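Mezzanine fit-out, Lachance building
Progress report to the Medon fund, second installment
Prepared by Francine Lemieux, with notes from Trevor Caron

You asked for an account of what the second installment has bought and whether the third should be released on the current terms. I will take the work in the order of the grant letter, and I will say at the start that I am less pleased with it than the January summary was. That summary was written by our contractor, Mitora, and it described the upper floor as "substantially complete." I would call it usable.

Flooring

The plank floor is down across the whole upper level. Sylvie Pelletier chose the gray and brown weathered pattern from three samples, and it does hide dust and scuffs well. My doubts are about the edges. Mitora quoted for trim along the full run of the railing and I have asked twice when the last stretch will be finished. The answer both times was "with the next delivery." We have held back 400 dollars against it and I suggest the fund treat that sum as unspent until I write to say otherwise.

Trevor walked the floor with a level and found one soft spot near the head of the stairs. Mitora says this is normal settling. Trevor does not agree, and he has laid a good many floors. We have asked for the boards in that area to be lifted and looked at, at Mitora's cost.

Furniture

The grant letter allowed for a full set of matching tables and chairs. We spent less than that, partly by choice. Hélène Chisholm argued that nobody could say yet how people would want to use the upper floor, and that buying everything at once would lock us into a layout drawn by someone who had never sat up there. I thought this was an excuse for delay when she first said it. I have come around, though only halfway, as we are now well into the period and the room still looks borrowed.

What we have is a mix. The square tables with thin black metal legs are sturdy and easy to move. The long white desk takes up more wall than the drawing suggested, and things get left on it. The mesh chairs are comfortable but they roll, and on this floor they roll easily. Aaliyah Morin has asked for floor mats. I have not approved them, because mats on top of a new floor seem to me a strange thing to pay for twice.
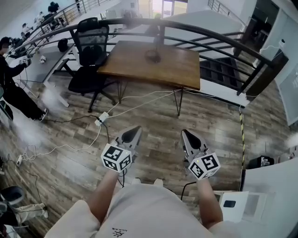 The upper floor in use, with the square table, the railing and stairs behind it, and the power strips still on the floor.

Power

I can't report this part as done. The grant letter says "outlets at point of use." At present we have power strips on the planks with cables running from them across the walking area, and the loops collect around the table legs. Mitora's position is that the strips meet the wording. Mine is that they do not, and that a person carrying something in both hands should not have to look down for a cord.

Two fixes are on offer. Floor boxes from Trokard would cost 1000 dollars installed and would mean cutting into planks we have only just paid for. Surface channels would cost less, but they leave a ridge, and rolling chairs and ridges do not get along. Trevor prefers the boxes. I would like a second price before I prefer anything.

Until it is settled, we have asked everyone to keep the strips close to the tables and to coil what they don't need. Compliance has been fair in the morning and poor by 4 p.m.

Railing and stairs

The curved black railing was here before us and the grant did not touch it, apart from paint. Sylvie is happy with the finish. I have no complaint about the paint. I do question the gaps between the horizontal bars, which are wide enough that small items could go through to the level below. Mitora was not asked to deal with that and has not offered. A clear panel along the lower part has been mentioned, but there is no price for it and I won't put a guess in front of you.

Use of the space

The target was up to 40 people a week. The sign-in sheet for the most recent full week shows 16. Hélène believes the sheet undercounts, as people come up the stairs already talking and walk straight past it. That may be so. I would still rather report the number we have than the one we hope for, and I have moved the sheet to the foot of the stairs.

Third installment

My recommendation is to release it in two parts - the furniture money now, and the rest when the trim, the soft spot and the power have each been signed off by Trevor and not by Mitora. Hélène would release it all. Her note is attached separately, and she makes her case better than I have made it for her. The next report will come with the Trokard quote and whatever is found under the boards at the stairs.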